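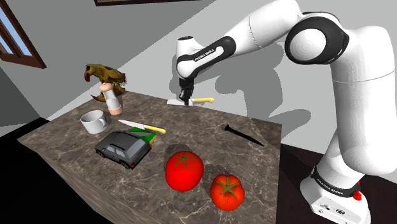 Braço Franka Emika com a garra fechada sobre uma faca, bancada de cozinha em simulação.

Clalix – módulo de manipulação para clubes de robótica

Licença anual por escola: 429 €
Postos incluídos: 8
Cenários de bancada: cerca de 3.000
Suporte: sexta-feira, só por e-mail

O fabricante promete "prontos para competir num período letivo". Duvidamos. No clube de Farah Ngau, os alunos passaram setembro quase inteiro a afinar a preensão de objetos finos e deitados, e as facas continuam a ser o pior caso. Os tomates dão menos trabalho – no simulador, pelo menos.

A pontuação automática premeia a pega e ignora o percurso, o que para uma prova a sério é pouco. Orhun Değirmenci escreveu um avaliador próprio, que enviamos a quem o pedir.

Não inclui braço físico nem garantia de que o código funcione num. Para isso, ver o kit Zilter, ref. 3.656.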